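4.2 Demonstration capture and time alignment

Demonstrations were recorded with two hand-held grippers, one for each hand, and converted to robot trajectories by the Olludix pipeline. Each gripper supplies a wide-angle video stream, from which the pose of the tool is estimated. The insole task was carried out on a round wooden tabletop in a shared laboratory. People moved through the background during recording, and we made no attempt to remove them before pose estimation. Faces were blurred before the data were released to the annotators. 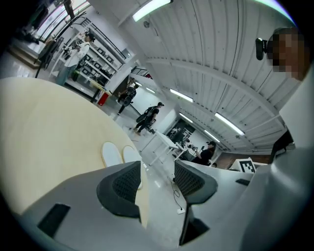

Figure 3. View from a hand-held gripper, with the two fingers in the foreground and the pair of insoles on the tabletop.

The gripper view loses track of the opposite hand for long stretches. A second stream, taken at head height, was therefore used to recover the relative pose of the two tools. The detector, written by Tarek Badawi, searches each image for the square fiducial patterns on the white cubes and passes the corner points to the Redov solver. Both streams were resampled to 30 frames per second and aligned by matching the motion of the grippers – clock offsets reported by the devices were used only as a starting value. 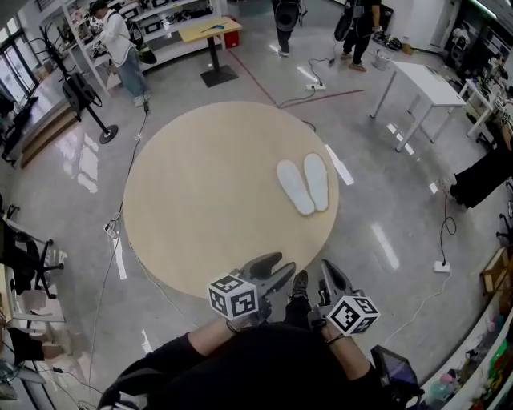
Where one cube could not be detected, the solver carried the last relative pose forward using the gripper's own motion estimate. Gaps longer than two seconds were marked as invalid and left out of training. The full set holds 825 demonstrations after this step.

The planner receives the aligned poses in the tabletop frame and does not use the head-height stream when the policy is run. Joint limits are checked by Skillalow before a trajectory is accepted. Kevin Flores maintains the conversion scripts, and the settings used for the alignment are listed in Appendix B.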